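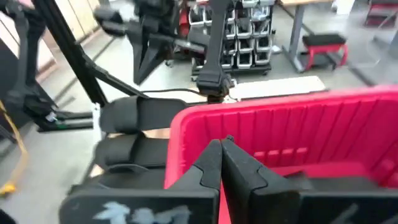
## Teaching the bin offset in Rokitz

I do this right after the Drileo driver is up, and it's quick once you've got the hang of it!

1. Open **Planner > Frames** and pick `wrist_cam`.
2. Jog until the fingertips sit just inside the near edge of the bin, then close the gripper.
3. Hit **Capture** 5 times, moving the wrist a little between shots.
4. Save it as `bin_near` — lowercase, or the loader skips it.

**Note:** Ionuț likes a planning timeout of 200 ms. I go up to 8 retries on top of that.

**Caution:** Pause the second arm's queue before you jog. The planner won't check it in manual mode.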